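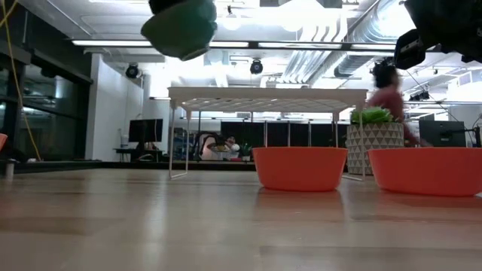

Tabletop station, tidying task: wire rack, orange bowls, soft item in the gripper.

Call for participants: household chore trials, Skirkport

Vunberg is measuring how far current robot arms can be trusted with ordinary chores: putting away dishes, clearing a table, sorting soft goods. Results to date are mixed. Rigid items are placed reliably; soft ones are often dropped or set down in the wrong spot.

We need adults to work as operators and scorers. Operators guide the arm through a chore by hand controller. Scorers watch unassisted runs and mark each as complete, partial or failed.

Sessions last two hours. Each participant attends five, all on weekdays, starting in May. No robotics background is required. You must be able to stand for a full session and read a printed score sheet. Sessions are paid at a flat rate, including any stopped early by a fault.

Apply in writing to Ebere Ajayi, Trials Desk, by Fri 21 February. State which weekdays you can attend. Questions on scoring go to Elaine Falcão.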